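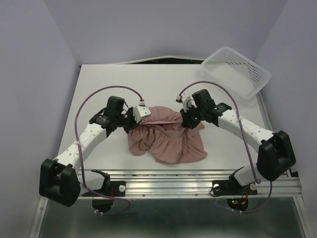 ## Tegwen Prothero and the long way to Woltar

Started running at 27. Hated it. Kept going anyway, mostly on the canal path behind Nimwood, mostly in the dark.

Seven years later Prothero has 395 miles of the Tekmont stage race in her legs and two black toenails to show for it. "I eat potatoes and I walk the hills," she says. Thats the whole plan.

Her pacer, Devendra Tripathi, wants her at Woltar in December — colder, flatter, no sleep stops. She hasnt signed up yet. Entry closes at 1000 runners.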